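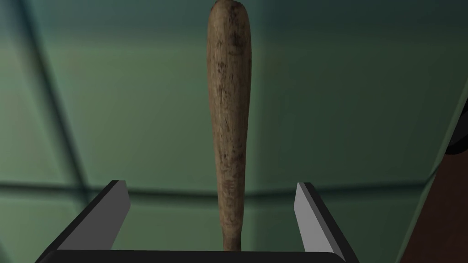

Robot Learning from Demonstration
Handout 5: Showing the task by remote control
Terthorpe Technical College, Laboratory Course

Reading before the session: chapter 8 of the course reader. Please bring your notes from Handout 4, we will need the part on coordinate frames again.

1. Where we are in the course

Last time we moved the real arm by hand. The teacher holds the arm, guides it through the motion, and the joint angles are recorded. This is called kinesthetic teaching. It feels natural, but it has a weak point: the hands of the teacher are often in front of the camera, and a policy that learns from images will learn the hands too.

In this session we use remote control, also called teleoperation. The operator looks at the camera views on the screen and moves the gripper with a hand controller. We work in the Zivov simulator, so you can drop the bat as many times as you like.

2. The task

The task is to pick up a baseball bat by the handle and bring it to an upright pose. The bat is a good object for learning because it is long and its weight is not equal on both sides. A small error at the handle becomes a large error at the end of the barrel. If you take it too near to the end of the handle, the heavy side wants to turn down as soon as you lift.

The wrist view shows the space between the fingers and the object very well, but it does not show what the rest of the arm is doing. Use it for the last part of the approach and the fixed view for everything before.

3. What is recorded

At every time step the program Amrani Recorder saves:

– the images from the wrist camera and the fixed camera
– the position and rotation of the gripper
– the opening of the fingers
– the command sent by the operator

Note the difference between the second and the last item. The command is what you asked for, the position is what the arm did. Between them there is always a delay. Students often train on the wrong one and then wonder why the policy is slow.

4. How to give a good demonstration

Move at a steady speed. Long pauses are a problem, as the policy sees the same image many times with the command "stay" and it may learn to stop there forever. If you need to think, think before you press Record.

Close the fingers only when the handle is between the two pads. A gap that is larger on one side is acceptable, but then one finger touches first and pushes the bat. Correct the position before closing.

Do not delete a demonstration only because it was not beautiful. A small mistake followed by a correction is useful – it shows the policy how to come back. Delete it if the bat falls or if you have hit the furniture.

5. Exercise

Work in pairs. Each pair records 11 demonstrations, with a new start position of the bat every time. Change the operator after the first five. Then train the policy with the standard settings and test it on the start positions in the test file.

Add your recordings to the shared Erkadau folder. It holds 1,092 demonstrations from earlier groups, and you may train a second policy on all of them for comparison.

6. Questions for the report

Is the policy closer to the style of one operator than of the other? How do you see it?

In which phase does it fail most: approach, closing, lifting or turning upright?

What changes if you remove the wrist camera from the input?

The report is due on Monday before the lecture. Two pages are enough, plots not included.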